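The case against the fixed appointment length

Most clinics that offer massage or soft tissue treatment sell it by the hour, or by the half hour for those in a rush. The unit is convenient for the diary and for the till. My argument is that it has very little to do with what the person on the couch needs, and that small practices should stop treating it as a clinical decision.

Consider how an hour is spent. At Nartey, where I worked the front desk and later the accounts, we went through 273 bookings taken over one spring. All were sold as sixty minutes. Undressing, dressing, paying and rebooking took an average of 16 minutes. The notes showed that the complaint the client had come in with – a stiff neck, a sore calf – was usually dealt with early, and the rest of the time went on general work that had not been asked for. Some clients liked that. Others, when we rang them, said they had been waiting for it to end.

The usual defence is that a longer session lets the body settle. I accept this for people who come mainly to rest. It is a weak reason for a runner with one tight hip, who might do better with two short visits in a fortnight than with one long visit in a month. The long slot also decides who can come at all. A person on a late shift at Dravside can find 20 minutes before work. An hour in the middle of the day, with travel at both ends, is a different matter.
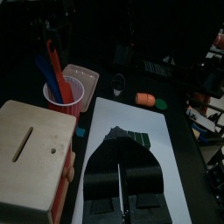
Audrey-Anne Friesen wrote to me after an earlier version of this piece went round, and objected that short slots turn a therapist into a production line. She had tried them for one winter and found that she saw more people, knew fewer of them, and went home with sore thumbs. In her view the hour protects the therapist at least as much as it serves the client, and any clinic that drops it should say what will protect the therapist instead.

That is a fair objection and I do not think it can be waved away. Hand and wrist strain is a common reason for leaving the trade early. But the hour protects nobody if six of them are booked back to back, as they were at Nartey every March when the gift vouchers were about to run out. What protects a therapist is a limit on hands-on time in a day and a proper gap between clients. Both can be set whatever the length of the appointment. Our limit was never written down, so it was never kept. 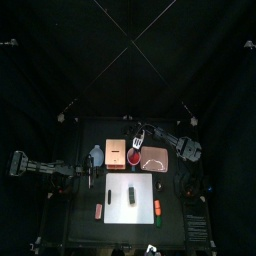

Price is the harder part. A short visit has nearly the same fixed cost as a long one: the same laundry, the same room heating, the same desk time. If a clinic charges strictly by the minute it will lose money on every short visit. Kwabena Kpodo, when he set up the rota at Wavus, split the charge in two, with a flat fee for the visit and a lower rate for treatment time. Clients grumbled for a few weeks. The booking software, Vemov, could not show the two parts on one receipt, and he ended up adding the flat fee as a product, next to the heat packs. It is ugly but it works, and the accountant has stopped asking.

There is also the matter of what is agreed at the start. Under a fixed hour, the therapist asks where it hurts and then fills the time. With a variable length, the two people have to settle what the visit is for, and the therapist has to be willing to say that the work is done. Some find this awkward, particularly with regular clients who have paid for a course. I would put it on the intake form, as a plain question above the medical history: what would you like to be different when you leave? Two lines are enough space for the answer, and the therapist should read it before the client is called through.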